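Incident Note: Unreported Grip Loss in the Flower Sorting Cell

Posted August 3, 2021

This entry records a fault in the artificial flower sorting work at Parkley. I keep these notes on my own site so that colleagues at other shops can compare them with their own experience.

The task is simple to state. The arm takes a stem from the table and places it in a tray according to type. The planning software is Cosis, release 251, and the gripper fingers are fitted with Taheri pads. Both had been in service since June without a recorded fault.

During the morning session the controller logged 9 completed placements. The operator's tally showed five. In the other cases the fingers had closed on petals or on a leaf, the load had slipped out, and the arm had finished its motion and reported success. No alarm was raised. 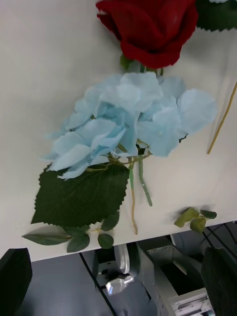

The cause was traced to the grip check. Cosis treats any finger gap above a set minimum as proof that an item is held. Fabric petals compress and spring back, and a folded leaf can hold the fingers apart long enough to pass the check at closing. The check was never repeated during travel.

A second matter concerns safety, and I consider it the more serious of the two. Because the log showed no fault, the arm remained enabled while stems were being set out again by hand. There was no contact and no injury. The written procedure nevertheless requires a stop before any hand goes over the table, and that step had been skipped.

Loose leaf pieces are now kept toward the edges of the table, where the planner does not look for a stem. Vurnach, which maintains the controller, has been sent the logs.

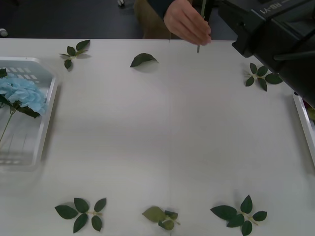 Interim Measures

The grip check is to run three times per cycle: at closing, at mid-travel and immediately before release. A failed check stops the arm and requires a manual reset.

The arm is to be disabled before any item is placed or moved by hand, whatever the log reports.

The operator's tally is to be compared with the log at the end of each session. Any difference is to be entered on the fault sheet the same day.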